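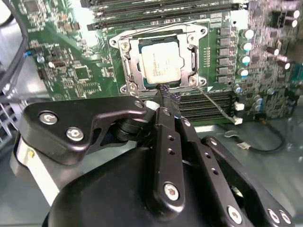 CPU socket on a server board, with memory slots above and below.

Front desk person wanted, Trurkex Computer Resale, Allton

Posted January 8, 2024

Hi! I run the front end of Trurkex, and I need a second me. We sell used office computers and servers, mostly to schools, dentists, small accounting firms and the odd guy who wants a server in his garage (we love those guys). The bench side is fully staffed. What I'm short on is somebody who can answer a phone, calm down a person whose delivery went to the wrong suite, and still remember to eat lunch.

The job is 28 hours a week, days only, and you'd share the desk with me. Mornings are mostly phones and email. Afternoons are walk-ins, pickups and paperwork, and there's a lot of paperwork in January because everybody's budget just opened up. We sent out 4000 invoices last year and I typed way too many of them. You'd be using Varnivance for orders and scheduling. It's a little clunky, but I'll teach you, and I've got a cheat sheet taped to the monitor that covers most of it.

You'd also look after the Kollár account, our biggest repeat customer. They order in batches, they change their minds, and they're lovely about it as long as somebody picks up when they call. Please be somebody who picks up!

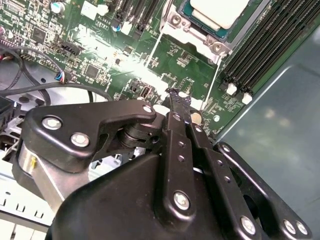
Do I need to know anything about computers to apply? That came in by email from someone who saw our last posting, and a few more people have asked since. No, you don't. I came here from a flower shop. If you can write a clear message and you don't mind saying "let me find out and call you back," you're most of the way there. 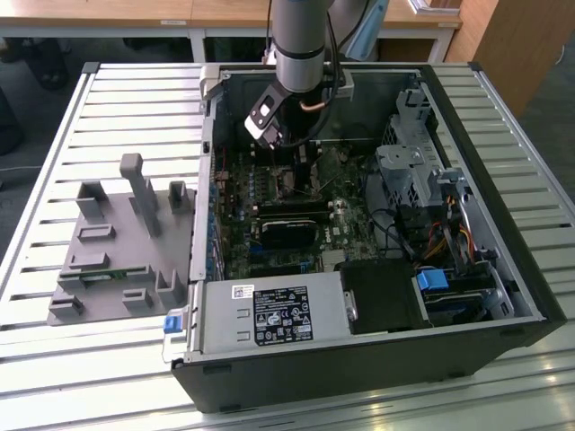 Training takes seven weeks, and most of it is sitting next to me and listening in on calls. I'll have you take over returns first, then quotes, then the walk-in counter once you're comfortable. You'll pick up enough vocabulary along the way to follow a customer who's trying to describe a part over the phone. With a tower on its side and the panel off, I can show you the graphics card and the metal drive cage with all the little vent holes, and that already gets you through plenty of calls.

Pay is hourly and we'll talk numbers on the first call, so you don't waste a trip. Paid holidays, free parking out back, decent coffee. The desk gets drafty in winter, so bring a sweater.

To apply, send me a short note saying what you've done before and which hours you can't work. A resume is nice but skip the cover letter. I'd like to have you settled in before April, when the school orders start, and I'm reading notes as they come in.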